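4. Encerado y mantenimiento de la chaqueta Nurkard

Este apartado sirve para las chaquetas Nurkard de algodón encerado, largo corto y tres cuartos. No sirve para los modelos de lana ni para los forros desmontables, que tienen su propia hoja de cuidados. Si no sabe qué tejido tiene, mire la etiqueta cosida en el bolsillo interior izquierdo: las prendas enceradas llevan la letra E después del número de talla.

4.1 Antes de empezar

Necesitará:

una lata de cera Bralus de 250 g
una esponja y un paño de algodón que no suelte pelusa
un cepillo de cerdas medias
un secador de pelo
un cazo con agua caliente

Con una lata hay para una chaqueta tres cuartos y sobra algo para los puños. La cera manchará lo que toque, así que proteja la superficie de trabajo con papel de estraza o una sábana vieja.

PRECAUCIÓN: No meta nunca la chaqueta en la lavadora ni en la secadora. El detergente arranca la cera del tejido y el daño no se repara con un encerado casero.

4.2 Limpieza previa

1. Vacíe los bolsillos, incluido el trasero de la espalda.
2. Cuelgue la chaqueta en una percha ancha y deje secar el barro del todo.
3. Cepille en seco, de arriba abajo. Insista en las costuras y debajo de las solapas de los bolsillos.
4. Pase la esponja con agua fría. No use jabón.
5. Limpie el cuello de pana por separado con un paño apenas humedecido.
6. Deje secar la prenda a temperatura ambiente hasta el día siguiente, lejos de radiadores.

NOTA: Las manchas de grasa o de sal pueden necesitar una segunda pasada de esponja. Si después siguen ahí, encere igualmente; con el uso se disimulan.

4.3 Aplicación de la cera

1. Retire la tapa de la lata y colóquela en el cazo, fuera del fuego, con el agua por debajo del borde. Espere a que la cera esté líquida.
2. Extienda la chaqueta boca abajo, con las mangas separadas del cuerpo.
3. Moje una punta del paño en la cera y trabaje por zonas del tamaño de una mano. Frote en círculos hasta que no queden grumos.
4. Dé una capa más generosa en hombros, codos y costuras.
5. Dé la vuelta a la prenda y repita. No encere el forro, el interior de los bolsillos ni la pana.
6. Abra y cierre la cremallera varias veces para que no se quede pegada.

PRECAUCIÓN: No caliente la lata directamente sobre el fogón ni en el microondas. La cera es inflamable.

4.4 Acabado con calor

1. Ponga el secador a potencia media y manténgalo a una distancia de un palmo.
2. Recorra la chaqueta por zonas. La cera pasará de blanquecina a transparente – en ese momento siga con la zona siguiente.
3. Retire el sobrante con la parte limpia del paño.

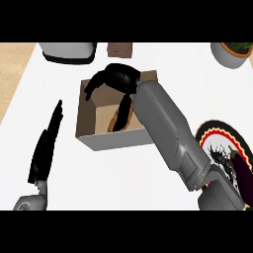 4. Cuelgue la chaqueta en un lugar ventilado durante 2 días, sin que toque otras prendas ni la pared.
5. Antes de usarla, pase la mano por los hombros. Si nota el tejido pegajoso, repita el paso del secador.

NOTA: En las primeras salidas la chaqueta puede dejar algo de cera en tapicerías claras, bolsos de piel y asientos de coche.

4.5 Frecuencia

Con uso diario en invierno, encere una vez al año. Lo mejor es hacerlo antes de diciembre. Con uso ocasional basta con retocar los codos y los hombros cuando el agua deje de formar gotas. No aplique más de 3 capas seguidas: el tejido se vuelve rígido y se marca en los pliegues.

4.6 Servicio de taller

Los rotos, las cremalleras y los corchetes sueltos se arreglan en el taller Dirkivon. Envíe la chaqueta limpia y sin encerar, con una nota donde indique la talla y el arreglo. Las consultas sobre prendas antiguas, incluidas las de la línea Swanson, las atiende Fionnuala Moynihan.

Revisión de este apartado: Éabha Daly, 8/8/22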